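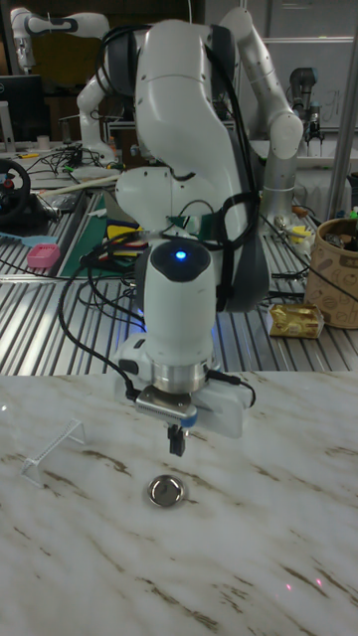 How to Sort and Rack Small Metal Lids

By Mirjana Nedeljković
Posted Dec 17, 2021 in Small Storage
1052 views

I don't trust storage products for things that already fit in a cup. Small round lids fit in a cup. Then you want one particular lid, the cup gets tipped out on the counter, and two of them go under the stove. So in August I gave in and bought a little rack, the slanted kind with a row of thin ribs, and I have been using it long enough to have opinions.

The listing promised it would "transform the way you live with lids." It holds lids on their edges. If that's what you want, read on.

What you need

Your loose lids, all of them, including the ones in the junk drawer
The pots or tins they are supposed to belong to
A small rack with upright ribs (mine is the Bellanus 3323)
A soft cloth and a little dish soap
A hard, flat surface to work on

The Drosine shop also sells a lid tray, a lid tray liner and a spray for the liner. I'd skip all of it.

Step 1: Match before you buy anything

Put every lid on its pot. Do this first, even if the rack is already on its way. Lids with no pot go in a separate pile, and I'd be hard on that pile. People keep spare lids for years on the theory that the right tin will show up. I've kept some myself and the tin never did.

If a lid is on its pot and stays on, leave it there. It's stored. The only lids that need a rack are the ones that spend time off their pots, such as when you're filling a batch or drying a set after washing.

Step 2: Wash and dry

Wipe both sides with the cloth and a drop of soap, rinse, and dry by hand. Run a corner of the cloth around the inside of the rim. Old wax and balm collect there, and a greasy lid slides right out of a rack.

I read a tip from a Holub forum saying to boil them. Maybe for plain metal. Plenty of small lids have a liner glued inside, and I wouldn't put one of those in boiling water on a stranger's say-so.

Step 3: Lay them out flat

Stone and stone-look tops are nice for this, up to a point. They're flat and they wipe clean. They are also slick, and a thin lid sitting flush on one is a pain to pick up. You chase it with a fingernail and it skates away.

Leave space between the lids and keep them back from the front edge. If you can't get a nail under one, slide it slowly to the edge of the counter with one finger and hold your other hand under it. A sheet of paper underneath works too.

Step 4: Pick each one up by the rim

Take the lid by two opposite points on the rim and turn it up on its edge before you move it anywhere. Pressing on the middle can dent thin metal, and it leaves a thumbprint right where you just polished.

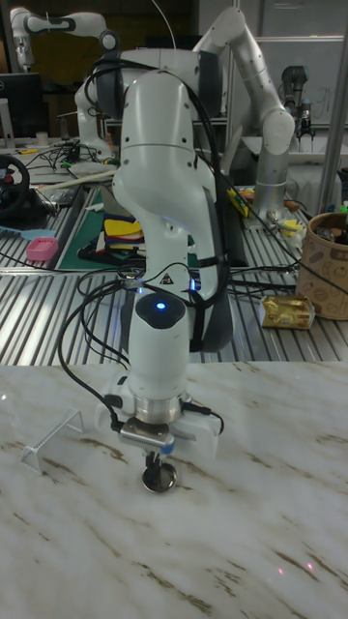
Hold it lightly. A hard squeeze will push a soft rim out of round, and then it won't screw or press down properly again. I ruined a Huvero lid this way and blamed the tin for a week.

Step 5: Set it in the rack

Lower the lid straight down between two ribs and let go once it touches bottom. Start at one end and work along. Put the larger ones at the low end of the slant if your rack has one, or they'll hide everything behind them.

Now the complaint. The box says 9 lids. With the lids I own, mine takes six before they start leaning on each other, and if you bump the counter the last one rolls out. Lightweight racks also creep when you push a lid in, so keep a finger on the base. A dot of poster putty under each leg helps, though you'd think a product made to stand still would manage that alone.

Step 6: Check for bad rims

Any lid that won't stand straight between the ribs probably has a bent rim. Lay it on the counter and tap the edge. If it rocks, it's bent. I've tried pressing them back with the bowl of a spoon and had mixed luck. Usually I throw it out.

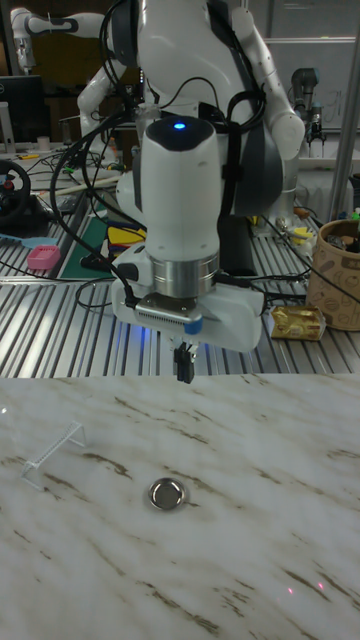 Small round metal lid lying flat on the marble surface, rack off to the left.

Do you need the rack?

If you own a few tins and close them after use, no. A saucer will do. If you fill pots in batches, it's worth a few dollars to have the lids upright and easy to grab. I would not buy a second one, and I'd be suspicious of any version that costs more because it's called a "system."

Keep lids and racks this small away from toddlers and dogs. Mine lives on the high shelf, next to the cup.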